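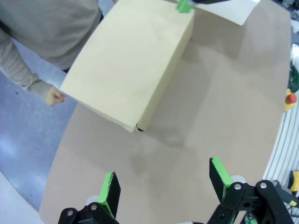

트리미어(Trimier) 공개 시연회 다녀옴. 양팔 로봇 셀 '다렐(Darel)' 후기. 메모해 둔 거 급하게 옮기는 거라 두서없음 주의.

우선 신청부터. 홈페이지 예약인데 2026년 6월 2일 화요일 오후 회차만 자리가 남아 있었음. 반차 쓰고 감. 우리 쪽은 포장 라인 작은 거 하나 돌리는 회사고, 박스 다루는 공정에 쓸 만한 게 있나 2월부터 알아보는 중. 예르카우(Jerkau) 쪽 장비는 이미 견적까지 받아 봤고 이번이 두 번째 후보.

입장, 등록, 명찰 받고 대기. 대기가 좀 김. 커피는 있는데 앉을 데가 없음. 설명은 오다이르 아라우주(Odair Araújo)라는 엔지니어가 했고 통역이 붙음. 통역분이 그리퍼 용어에서 자꾸 막혀서 나중엔 그냥 영어로 들음. 질문 받는 태도는 좋았음. 모르는 건 모른다고 하고 메일로 보내준다고 함(아직 안 옴).

시연 과제는 골판지 박스. 작업대 위 큰 박스를 양쪽 그리퍼로 다루는 거. 납작한 판이랑 접힌 박스는 얇고 휘고 미끄러워서 우리 현장에서도 제일 골치 아픈 물건이라 이걸 고른 건 점수 줌. 플라스틱 블록 같은 거 옮기는 시연은 이제 그만 보고 싶음.

그리퍼 얘기. 손가락 두 개짜리고 안쪽에 초록색 패드가 붙어 있음. 만져봐도 된다고 해서 눌러봄. 생각보다 말랑함. 교체식이라는데 패드만 따로 파는지, 수명은 얼마나 되는지 물었더니 현장마다 다르다고. 제일 궁금한 거였는데 아쉬움. 손가락 링크 쪽 나사가 겉에 다 나와 있어서 정비는 편할 듯. 대신 종이 먼지 끼는 건 각오해야 할 것 같음. 우리 라인은 먼지가 장난 아님.

손목 카메라 화면을 옆 모니터에 띄워줌. 이게 제일 볼만했음. 사람 눈높이에서는 그리퍼가 어디를 노리는지 잘 안 보이는데 손목 시점으로 보니까 바로 이해됨. 구매 안 하더라도 이 화면은 한번 보고 올 만함. 다만 판이 가까워지면 화면이 흐려지는데 초점 문제인지 원래 그런 건지는 못 물어봄.
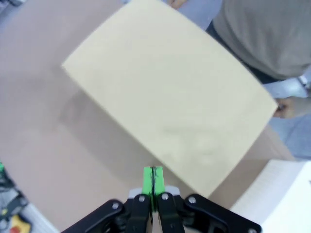

손목 카메라로 본 골판지 판과 그리퍼. 판 오른쪽 끝에 시연 담당자 손이 있음.

사람이 바로 옆에 서서 같이 작업하는 구성이고 펜스 없음. 비상정지 버튼은 작업대 가장자리에 달려 있음. 위치는 괜찮은데 우리 작업자들 습관상 팔꿈치로 칠 것 같아서 옮길 수 있냐고 물어봄. 가능하다고 함. 안전 관련 서류는 설치 현장 기준으로 다시 평가 받아야 한다니까 펜스 없다는 말만 듣고 좋아하면 안됨. 이거 일정에 꼭 넣을 것.

속도. 느림. 사람이 하면 금방인 걸 한참 함. 시연용으로 낮춰둔 속도라고는 하는데 실제 속도로도 보여달라니까 이 회차에서는 안 된다고. 여기서 점수 많이 깎음. 사러 온 사람들 모아놓고 실속도를 안 보여주면 뭘 보고 결정하라는건지.

자료집에 나온 숫자 몇 개만 적어둠.
내부 시험 횟수 1,347회
그중 사람이 개입한 횟수 112회
권장 점검 주기 1,000시간

개입 횟수를 숨기지 않고 실은 건 마음에 듬. 근데 어떤 상황에서 개입했는지 분류가 없음. 물어보니 모서리 잡을 때가 많다고 말로만. 표로 좀 넣어주지.

소프트웨어는 비에이라(Vieira)라는 별도 프로그램. 화면 깔끔하고 메뉴도 많지 않음. 한글은 반쯤만 됨. 오류 메시지가 영어로만 떠서 야간조한테 맡기기는 힘들 듯. 동작 수정은 직접 해볼 시간을 조금 줬는데 앞사람이 오래 잡고 있어서 난 몇 번 눌러보고 끝. 체험 시간은 인당으로 끊어줬으면 함.

케이블 정리는 평범. 작업대 옆으로 코일 케이블이 늘어져 있던데 우리처럼 대차 지나다니는 데면 따로 손봐야 함. 설치비에 포함이냐 물었더니 별도. 다 별도임. 교육도 별도, 출장도 별도.

좋았던 점
실제 골판지로 보여준 것
손목 카메라 화면
개입 횟수 공개
패드 교체 쉬워 보임

별로였던 점
실속도 시연 없음
패드 수명 답변 없음
오류 메시지 영어
앉을 데 없음

예르카우랑 비교하면, 그쪽은 빠른데 흡착식이라 표면 상태를 많이 탐. 구겨진 박스에서 자꾸 놓침. 다렐은 옆에서 잡는 방식이라 그 걱정은 덜한데 속도가 저러면 물량을 못 맞춤. 하루 물량 적고 박스 종류 자주 바뀌는 곳이면 다렐 쪽을 먼저 보라고 하겠음. 우리는 애매함.

별점 다섯 개 중에 세 개. 메일 답변이랑 실속도 영상 오면 다시 씀. 우리 박스 들고 가서 따로 테스트하는 것도 신청은 받는다고 하니 관심 있으면 현장에서 바로 말하는게 빠름. 주차는 건물 뒤편, 등록할 때 차 번호 꼭 적을 것. 난 안 적어서 나올 때 한참 서 있었음.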